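Home | Tickets | Rooms | Stores | Search | Log out

Print this page | E-mail this ticket

Ticket 64 - Activity room, Donham site
Subject: games table - rear section sits proud of the front one, ball catches on join
Opened 1999-08-11
Logged by: front desk, for the afternoon group
Assigned: Sotiris Giannakopoulos
Status: open, part fixed

Reported fault
Table football thing no good on the white tables. Ball gets as far as the join and either stops or hops off sideways. Group gave up and used the floor. Also "too much stuff at the back", their words. Also asked if we have a second goal. Not a fault, sent to stores.

First look
Two sections pushed together against the wall. Back one is a bit higher than the front. Not a lot but you feel it with a thumbnail. Pushed them together harder, no change. Checked the front section for rocking, none. Back one rocks very slightly at the left end if you lean on it.

Tried a folded bit of card under the front legs. Brought it level at one end and worse at the other. Took it out again.

Swapped ends on the front section. Same. So it's the back table thats high, not the front one low. Ilis delivered these as a pair and the feet should match. Feet on the back one are screwed out further, and two of them won't turn by hand. Didn't force them.

Workaround
Told the group to keep all play on the front section, goal just this side of the join, shooting towards the wall. Ball doesn't have to cross anything then. Back section is for kit only, racket and the box with the balls in, that sort of thing. Nothing left on the front when the goal's out.
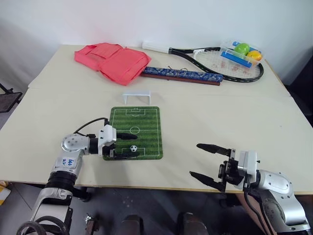

Works as long as they don't shoot hard. A proper whack goes past the goal, hits the step and comes back at you or drops off the end. Suggested a rolled towel along the join. They said they'd see.

Storage, same ticket as it's the same table
The box of balls should not be living on top of the racket. Strings will go slack if it stays like that till December. Racket wants hanging up, there is a hook in the Gritham cupboard, second shelf down, behind the mats. Long thin things (patterned blue case, wooden stick) to go in the tall tub, not flat on the table where they roll. Pink fabric thing, no idea who it belongs to, no name on the list. Moved to lost property if not claimed by end of week.

Blue sticks in the ball box - do they go with something? Asked the desk, desk asked me. Leaving them where they are untill somebody knows.

Parts
Rang Damasceno re replacement feet. They do them in bags of 500, which is no use to anyone. Will sell 4 loose if we collect. Need the thread size, and I can't get that till the stuck ones are out. Penetrating oil on both, leave overnight, try again with the grips.

Don't let anyone sand the edge down. Has been suggested. Won't help and it'll wreck the top.

Update, next morning
One foot free. Other one still solid. Wound the free one in a couple of turns, step now smaller at the left end, same as before on the right. Slow ball gets over on the left about half the time. Still not fit for a match.

Rocking is worse obviously, with one foot in and one out. Wedge under it for now, please leave the wedge.

To do
- second foot, more oil
- measure thread, ring Damasceno back
- racket to hook
- chase stores re second goal
- tell Ilis, see if the pair is still covered. Can't find the delivery note, think it's in the desk drawer at Gritham

Leave ticket open. S.G.

Print this page | E-mail this ticket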